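Fri 11 November

I put off sorting out the bedroom for most of the fall. It's the smallest room in the apartment and everything that doesn't have a place ends up on the bed. By the time I want to sleep I've moved the same pile from the bed to the chair and back again.

The mat was the first thing to decide about. I bought it in September from a shop on Allen Street, the one between the key cutter and the pharmacy. It's the bamboo kind, small tan tiles in rows with a pink fabric border. My aunt had one when I was growing up and I'd forgotten how much I liked sleeping on it. The tiles pinch a little if you lie on them with bare arms, and long hair gets caught, so I keep mine tied up at night.

It goes straight over the pink floral sheet. I tried it on the bare mattress for a week and it slid every time I turned over. With the sheet underneath it stays put, more or less. The sheet shows a little up by the head of the bed and I've stopped tugging it straight.

Cleaning it is easy. I wipe it with a cloth wrung out in warm water, going along the rows, then leave the window open and the fan on it for 30 minutes. Tirta Jugah, who has the apartment below and has owned more of these than I have, told me not to soak it. She did that once and the backing smelled for a month.

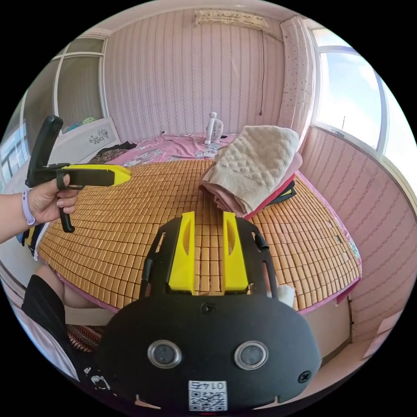

Folding is the other half of the job. I do it on the bed, on the right side of the mat, because the tiles are flat and firm and a towel comes out square. The cream towel goes on top of the stack since I use it every night. Dark clothes I leave in their own pile up near the headboard until the end. I find them boring to fold and they show every bit of lint, so they wait.

I used to fold towels in thirds. Now I do halves and then halves again, which fits the shelf better. The shelf is a Zeltgate one I got secondhand and it's narrower than it looked in the listing. If I fold anything too wide the closet door won't shut.

The fan is a small white desk fan and it stands at the head of the bed. I know there's an air conditioner on the wall. I run it for the first hour on bad nights and then switch to the fan, and my electric bill went down enough that I noticed. The air conditioner has a beige patterned cover on it that came from my aunt too. I take it off twice a year and wash it by hand.

I'd like to do something about the cable hanging down from the right side of the unit. I bought a strip of plastic cable cover from Stunent and it's been in a drawer ever since. The wallpaper is striped and I'm afraid the adhesive will pull the pattern off if I ever want to move it. If anyone has stuck something to wallpaper and taken it off again without damage, leave a comment.

The dotted curtain needs hemming. I paid 380 for the pair at Demchenko, which was more than I meant to spend, and they're still a bit long. I'm going to pin them this weekend and see how they hang before I cut anything.

Still to do: the drawer under the window, the winter blankets, and whatever is in the two bags behind the door.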